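The Man Who Reads the Minutes

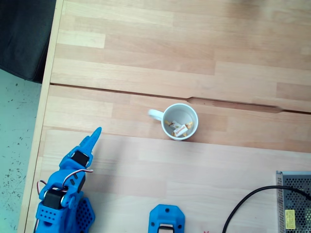 Issue 15, page 2

Isauro Ocampo has read 734 sets of town council minutes from start to finish, and he would like it known that he skipped the appendices only once. "It was a drainage survey," he says. "I have regrets, but that isn't one of them."

He began after moving to Verncombe, when he wanted to find out why his street had two names. The answer took him four months and involved a feud over a hedge. By then he was hooked.

"People think minutes are dull," he says, stirring his coffee long past any need. "They are dull. You read forty pages about parking and then a man named only as 'the objector' throws his hat."

His newsletter, Flikudell, goes out each January to readers in Verncombe and Atville, who rarely agree on anything else. Efua Osei, his editor, cuts it by half every year. "She says no one needs the full history of the bus shelter," he says. "She hasn't read the full history of the bus shelter."

Does he ever attend the meetings himself? He looks mildly alarmed. "I went to one. It ran three hours and I kept wanting to turn the page."

He is now working backward through the library board, which met monthly and argued about chairs.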